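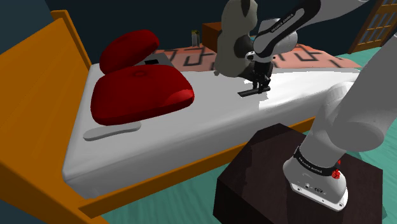 8. Working a shift with simulated room runs

This section is for room attendants and shift leads at Trallgate who have been moved to the Gorik desk for part of the week. It covers opening a run, marking it, and handing it back. Setting up a new room model is covered in the Fodstead site supplement.

Before the change, an attendant's shift was all rooms. Now up to two hours of it can be desk time, spent reviewing how the arm handles bedroom tasks in simulation before any task is released to a real room. Desk time is paid at the same rate as room time and counts toward breaks in the same way.

8.1 Before you start

1. Sign in at the desk with your own badge. Do not use the badge of the person on the shift before you.
2. Check the task list on the left of the Gorik window. Each line shows the room model, the object to be handled and the number of runs waiting.
3. If the list shows more than 200 runs waiting, tell the shift lead. You are not expected to clear a list that long in one session.
4. Set your room phone to Desk. Calls then go to the attendant covering your rooms.

Note: If no one is covering your rooms, do not start a session. The shift lead has to reassign the rooms first. In May several sessions were started without cover and guests waited for towels and extra bedding.

8.2 Reviewing a run

1. Select a line and click Open. The run loads paused at its first moment.
2. Read the task line at the top before you press Play. The same room model is used for many tasks, and a motion that is fine for one may be wrong for another.
3. Play the run once at normal speed without marking anything.
4. Play it again and stop at the approach, the grip, the lift and the release. Skip any of these that the run does not contain.
5. At each stop, choose OK, Concern or Fail.

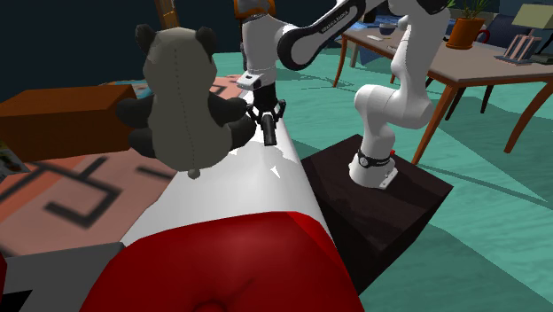

6. For soft items such as plush toys and pillows, turn the view before you mark the grip. The fingers can look closed around an item from one side and miss it from another.
7. If you choose Concern or Fail, write one sentence saying what you would have done by hand. "I would take it by the body, not the ear" is enough. You do not need technical terms.
8. Click Save. The next run opens.

Caution: Simulated cloth and stuffing do not behave like the real thing. Edges may pass through each other and soft items may keep a shape they would not keep on a bed. Mark what the arm does. Report odd surfaces with the Model button so they are not counted against the task.

Caution: A run marked OK is not permission to work beside a moving arm. The rules for real rooms are in section 11 and apply even if every simulated run of that task has passed.

8.3 Hard objects and the multi-fingered hand

Upright objects are reviewed in a separate list. The steps are the same as in 8.2, with these differences:

1. Use the close view for the grip. The room view is too far away to judge finger contact.
2. Check for contact on both sides of the object. Contact on one side only is a Concern, even if the object does not move.
3. In tasks where the object stands for something that holds liquid, mark any lean during the lift as a Fail.
4. If part of the room blocks your view, switch to another view before you mark. If no view is clear, choose Cannot Judge. This does not lower your totals.

The release batch for upright objects at Trallgate was 668 runs, split among 14 attendants. Nobody was given a target per hour, and shift leads should not set one. Attendants who had handled the items for years tended to stop the playback more often, and their notes were the ones the programming group used most. 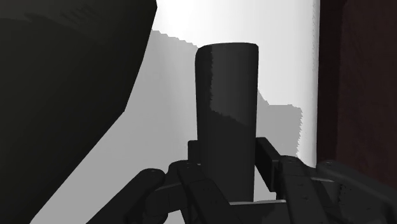
Birutė Lill wrote in the comments on the draft of this section that the desk work is easier on her back but that she does not want it to become the whole job. She asked for the rotation to be put in writing, with the number of desk sessions limited. The limit is now in 8.4. She also asked that notes carry the writer's name, and this has been the default since version 9/19/23 of the desk software.

8.4 Rotation and limits

1. No attendant is scheduled for more than 8 desk sessions in a four-week rota.
2. Sessions are not scheduled back to back.
3. An attendant may turn down desk work. Tell the shift lead before the rota is posted.
4. Rooms given up for a desk session go to a named person. They are not added to everyone else's list.

8.5 Ending a session

1. Finish or cancel the open run. A run left open is locked to your badge.
2. Click Hand Back. Unmarked runs return to the list.
3. Set your room phone to Rooms.
4. Sign out.

If Hand Back is grayed out, a note is still unsaved. Save or delete it and try again. If the button stays gray, call Gemechu Lencho at the Olszewski office and leave the desk signed in until he has released the run.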